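March 2004, Sketlow field station, bench notes

Back from the Drorka marsh with the second set of cores. Boots are on the porch and should stay there.

**Why we went again.** The first set was supposed to settle whether the peat on the east side is still building or has been quietly drying out since the ditch was cut. It settled that I can't label tubes in the rain. Three cores had the top end marked as the bottom, or possibly the other way around, and I wasn't willing to bet the restoration plan on a guess. This time I used tape with the arrows put on at home, at a table, like an adult.

**Water levels.** All the dipwells read except the one nearest the Brendiner fence, which has been adopted by a cow. The tube is bent over at ankle height and the cap is gone. I tried the dip tape anyway and it stopped on something that didn't feel like water. That well is out of the record until June, when the ground firms up enough to sink a new one, and I'd like the new one on our side of the fence.

Of the others, the two on the old ditch line are highest they've been since we started reading them. The plastic dams are holding. The third dam from the outfall has a leak around its left shoulder that you can hear before you see it. I packed it with sods and stood on them for a while, which felt like engineering. Somebody needs to go back with a proper board.

**Logger trouble.** The logger at the outfall (serial ends 502) believes the year is 2000. It also believes the water is above the top of its own post. The first I can correct in the spreadsheet. For the second I pulled it, wiped the sensor, put it back, and it repeated the claim with what I took to be confidence. Swapped the battery and it went blank altogether. It's on the bench with its lid off. If you were thinking of using that corner for lunch, please don't.

**Cores.** Got down to 2 meters at most points before the auger hit clay. At the far end of the transect I never found clay at all and ran out of rods first. Brown moss peat nearly all the way, with a band of something woody partway down that would be worth a proper look by a person who knows wood. I don't. My notes from the field say "twiggy" and then "very twiggy."

The old estate map in the county file, copied from one supposedly drawn in 1526, puts open water right where we ran out of rods. I had always treated that map as decoration, as it also has a sea serpent in the river. The core says the mapmaker may have had a point about the pond. I'm keeping an open mind about the serpent.

**Seed trays.** The sedge we collected last fall is doing nothing in the warm trays and a bit of something in the cold ones. Followed the Türkmen method for the cold batch (wet sand, fridge, leave it alone), and leaving it alone is clearly the hard part, judging by the number of fingerprints on the lid. There's a note on the fridge now. The warm trays get another couple of weeks and then I need the space. 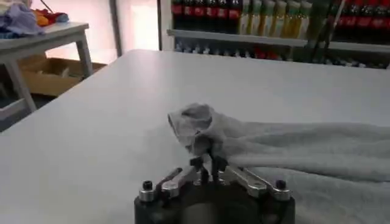

**Grazing.** The draft agreement with Brendiner came back. They'll keep stock off the wettest strip until the end of June, and in return want the gate moved, the track patched, and a new trough, which I make three things for one. Still, the strip is the part that matters, and the track needs patching anyway if we ever want to get a trailer of dam boards out there without unloading it twice. I'd sign it. The land trust wants a map with the strip drawn on, and "the bit where you lose a boot" won't do as a boundary, so I'll walk it with the GPS next dry morning.

**To do**
- Board for the leaking dam, plus the long mallet (the short one is in the ditch, approximate location known)
- Slice and bag the cores before they dry out. Top is the end with the red tape. RED
- Find the manual for the outfall logger, or a different logger
- Ask the county for a better copy of the old map
- New cap for every dipwell on the fence side, and don't leave the box of caps in the truck
- Order more rods. Enough that I don't have to write that paragraph again

Rain gauge was full to the brim, so all I can report is "at least that much." Emptied it at the gate. Someone remind me to bring the bigger cylinder.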